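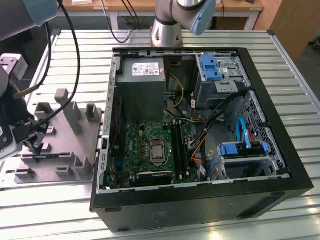
Slide 1: tower on its side, lid off, fixture plate to the left.

Wait for the door to close. Say hello, thank Huvcombe for the room and the sandwiches.

I'm Fergus Baxter, I look after the refurb side at Huvcombe, and I've been living with the Lener kit since July. I want to tell you what it's like to use, because I think it's great fun and also properly useful, and I'll tell you where it annoyed me as well. Plultard lent us the kit. They haven't seen these notes and they aren't paying for my train.

Ask for hands: who here has fitted memory in an old office desktop? Who has done 50 in a day? (Keep your hand up if your thumbs hurt afterwards.)

What we do. Old office machines come in, we open them, swap the memory, test, close up, send them out to schools and charities. On a good month that's 400 machines. Opening and testing are fine. The memory swap is the bit people get fed up with by the afternoon, and fed-up people put modules in crooked.

What you get from Plultard. The fingers, the bracket, the printed fixture plate with its posts and holders, and the software that ties it all together. You bring your own arm and your own table. Price is £1,939 for the set – say it plainly, somebody will ask anyway. Spare fixture plates are extra, or you can print your own from the files they send, and I'd do that.

Go to slide 2. Let people look at it before talking.

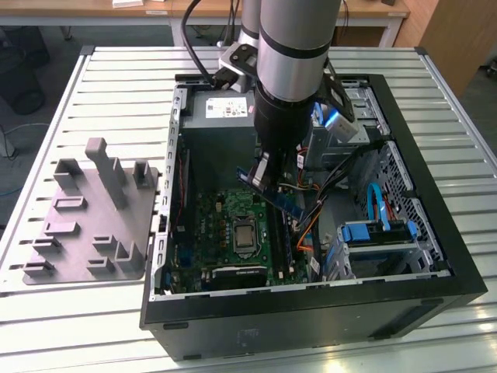 Slide 2: memory module held upright above the board, going down towards the slots.

This is the part I love! Picking up a module is easy, any gripper can do it. Getting it upright, lined up with a slot and clear of all those power wires is where our earlier attempts fell over. Point out the wires with the laser. Every tower that comes in has them tied up differently, and we don't tidy them first. We did at the start and it took longer than fitting the memory by hand.

How Lener goes about it: it comes down slowly, feels for the slot, backs off if the push is wrong and has another go. You set how hard it's allowed to push. Ours was far too timid out of the box, and Chi-keung Ho spent a happy week turning it up a little at a time. (Chi-keung is in the second row, wave at him.) We then left it alone for 300 modules and I got on with other work. Say that slowly, it's the best thing in the talk.

Side point if there's time: lay the tower flat. Plultard's guide shows it standing up with a clamp. Flat is steadier, you can see everything, and changing over to the next machine is quicker. I wrote and told them so and had a very nice reply.

Next, the fingers and looking after them.

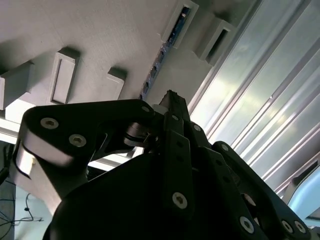

It's all hex-socket screws, and I can't tell you how pleased I was about that. One key on a bit of string tied to the table leg and you're sorted. We check them for tightness every Monday before the first machine. It takes less time than the kettle.

Things I'd change:
The start-up screen wants you to name every fixture and won't let you skip it. Ours are called A, AA and AAA.
Cable routing is left entirely to you. Leave plenty of slack at the wrist, more than you think. We got this wrong twice.
The log files are huge, and the search box only finds exact words.
No support yet for the small desktop cases. Plultard say they're working on it. I've stopped asking when.

Compare with Ng, briefly. We had the Ng kit on trial before this one. Nicer manual, much nicer box, and it's faster on a bare motherboard. Inside a case it kept stopping to ask for help. If your boards are out on the bench, do look at Ng – I'd be happy with it for that job.

Would I buy it? Yes, and we have asked for the money. If you do a handful of machines a month, fit them by hand and spend it on something else.

Questions. Likely ones: can it take old modules out (yes, but you open the clips yourself first), can it do hard drives (we haven't tried), is it loud (no, the fan heater in our workshop is louder).

Leave the Plultard leaflets by the door. Give the clicker back to Chi-keung.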